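Residence Hall Laundry: Changes to Service in Hukirska House

Residential Services Newsletter
21 May 2019

The Office of Residential Services has completed its review of laundry provision in Hukirska House and will introduce new arrangements at the start of the summer term. The review was requested in January by the residents' council, which had received repeated complaints about waiting times in the evening and about clothing left in machines after a cycle had ended.

Hukirska House has 600 residents and a single laundry room on the ground floor. The room was last refitted when the east wing opened, and the number of washers has not changed in that time. Under the new plan, 13 additional washers will be installed in the former bicycle store, which adjoins the existing room. The work has been awarded to Stinon, the firm that maintains equipment in the other halls.
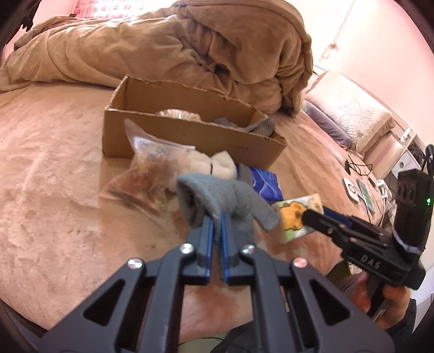 2 min read

Items left behind remain the most common subject of correspondence with the front desk. Single socks, pillowcases and towels are at present placed on the shelf beside the door, where they are often mixed together or taken in error. From the start of term, unclaimed items will be moved to the front desk each morning and kept for 9 days. Residents may collect them on showing a hall card. Anything still unclaimed will be given to the Sakamoto Street clothing bank, with the exception of underwear and socks, which the clothing bank does not accept.

Payment will move to the hall card on the same date. Coins will no longer be taken, and the change machine will be removed. Balances on the old blue laundry cards can be transferred at the front desk until the end of term. The price of a wash is unchanged.

"We have asked residents to be patient for a long time, and we are grateful to them," said Kenta Iwasaki, Head of Residential Services. "The bicycle store was the only space that could be connected to the drains without closing the existing room."

Bicycles now kept in the store should be moved to the covered racks behind Tultel Hall before work begins. Residents who need help with a lock or a missing key should write to Yoshinori Ikeda at the front desk, giving their room number and a short description of the bicycle.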